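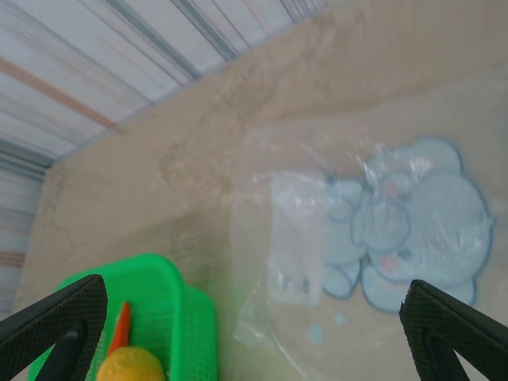

**Roya Nazari**

### Resin cabochons over brass bezels, my first real batch (long)

Okay, I have been lurking in this section since April and I finally have something to post! I've been casting labradorite chips and dried fern tips into open-back brass bezels, and after a lot of sticky failures the last tray came out clear enough to read through. I'm so happy I keep picking them up.

What I did, for anyone starting out:

- Trorier slow-cure resin, mixed by weight and never by the lines on the cup
- bezels taped on the back with the wide clear tape, burnished down hard with a spoon
- first pour just a skin, wait until it's tacky, then lay the stone chips in
- second pour up to a hair below the rim
- third pour for the dome, next morning

Sanding was the part I dreaded and I ended up loving it. I go 400, 800, then 2000 wet, then a polishing cloth with a dab of paste. The backs come out like glass.

My question is about the brass. Two of the pendants from my older tray have gone dull brown where they sit against the skin. Do you all seal yours, and with what? I want to sell a few at the Irnunus craft market and I don't want anybody walking home with a green neck.

---

**fernandflint**

These sound gorgeous, and welcome out of the shadows! I seal everything. Two thin coats of lacquer on the bare brass before the resin goes anywhere near it. If you do it after, you get a ridge where the lacquer climbs up onto the dome and it drives me nuts.

Also, open backs with labradorite, yes yes yes. Light from behind is half the stone.

---

**old_bench_pin**

Going to disagree on lacquer. It wears off in patches wherever the bail rubs, and then you've got a shiny pendant with a brown smile on it. I leave mine raw and put a little card in the box telling people to rub it with a lemon and rinse. Brass is supposed to change. I've sold them that way at two markets and had one complaint.

---

**fernandflint**

One complaint that you know of :) Plenty of people just put it in a drawer. And lemon on a piece with a resin edge makes me nervous, it can creep under if the bond isn't perfect.

---

**old_bench_pin**

If the bond isn't perfect, the lemon is the least of it.

---

**Parviz Karimi**

I use wax. Microcrystalline, warmed with a hair dryer, buffed off with an old T-shirt. It lasts me a season and you can redo it in a minute without stripping anything. Not as tough as lacquer, I'll give fern that, but it never looks patchy.

Roya, what are you doing for bubbles around the fern tips? Mine trap air at every little joint.

---

**Roya Nazari**

Parviz, wax! I hadn't even thought of it, I have a tin of it for my wooden spoons.

For the bubbles, I brush each fern with mixed resin on a scrap of baking paper first and let it drink for 20 minutes, then lift it in with tweezers. Makes a mess of the tweezers, but I went from throwing out half a tray to throwing out maybe one piece. I also stopped using the torch on anything with plants in it. I scorched a beautiful maidenhair that way and I'm still sore about it.

---

**tumbledandtired**

Can I ask what you're charging? I've seen resin-and-stone pendants at 115 and I've seen them at 20, and I can't tell the difference from a phone screen. I have a tray of moss agate ones from Amini beads sitting here with no price tags because I can't decide.

---

**old_bench_pin**

Time the sanding. Everybody forgets the sanding.

---

**fernandflint**

Agree with bench pin for once! And charge more for the ones where you cut the bezel yourself. I had a commission last year, a big triple bezel with kyanite on a Taltano chain, and I let it go for 187. I should have asked for more, it took me three weekends and a whole lot of sandpaper.

---

**Roya Nazari**

I haven't landed on a number yet. I'm leaning toward one price for the small ovals and a higher one for anything with a fern, those are so fiddly.

Update on the brass: I waxed three and lacquered three, and I'm going to wear them in turns, in the shower and everything. Parviz, do you wax the chain too or only the bezel?

---

**Parviz Karimi**

Only the bezel. Wax on a fine chain grabs lint like you wouldn't believe.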